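Grip width, wrist views and a result I had to redo

2025-05-12

I said in March that I would write up the part-handling runs once the second batch was done. It's done, so this is the write-up, minus the code, which still needs cleaning.

The question was small. When a policy is trained to pick up thin, flat parts and bring them to a fixture, how much does it help to give it the measured grip width as an extra input? The usual answer at Jerncombe, where I do this work, has been that the wrist camera sees the fingers anyway, so the number adds nothing. I had believed that too and wanted it tested before we built more on top of it.

I recorded 700 demonstrations by teleoperation. Each one starts with a part lying flat in a tray and ends with the part held upright in front of the fixture, which is where a second policy takes over for placement. I only looked at the first half. Placement has its own problems and I didn't want them mixed in.

Then I trained two versions of the same network. One got the wrist view and the joint positions. The other got those plus grip width. Same data, same number of steps, 3 seeds each. We use Mak to schedule the training jobs and Gindex to keep track of the episodes, and both behaved themselves apart from one night when the disk filled up.

The first result looked great for grip width. The version that had it dropped far fewer parts. I showed the plot to a few people and went home pleased. The next morning I went through the episode list in Gindex and saw that my evaluation trays had not been shuffled the same way for both versions. The plain one had been given more of the parts that start close to the tray wall, and those are hard for everybody, me included. So I threw that out and ran the evaluation again with a fixed list of start positions.

The second result is less exciting. Grip width still helps, but mostly in one situation, when the fingers have closed on the part slightly crooked. With the extra number the policy tends to open and try again. Without it, it tends to carry on and arrive at the fixture with a tilted part. When the first grasp is good, I can't tell the two versions apart.

Processors turned out to be the most useful test part. The edges are thin, the lid is shiny, and the end pose is easy to judge by eye: the chip is either square between the fingers or it isn't. I scored every end pose from the wrist view, on a scale with 4 levels, and a square hold gets the top score. 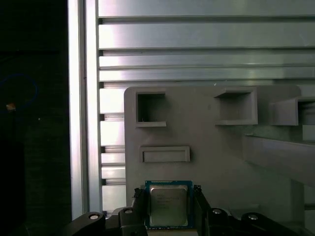
Peter Štěpánek wrote back that the retry behavior might come from my demonstrations and have little to do with the extra input, as I reopen the gripper quite a lot when I teleoperate. He would take those episodes out, train both versions again and see if the gap stays. He also thinks 3 seeds is thin for a difference this size.

I agree on both counts. Pulling the reopen episodes is easy, they're already tagged. More seeds will have to wait until the Handus jobs are off the cluster, and in the meantime I'll put the fixed list of start positions up with the code.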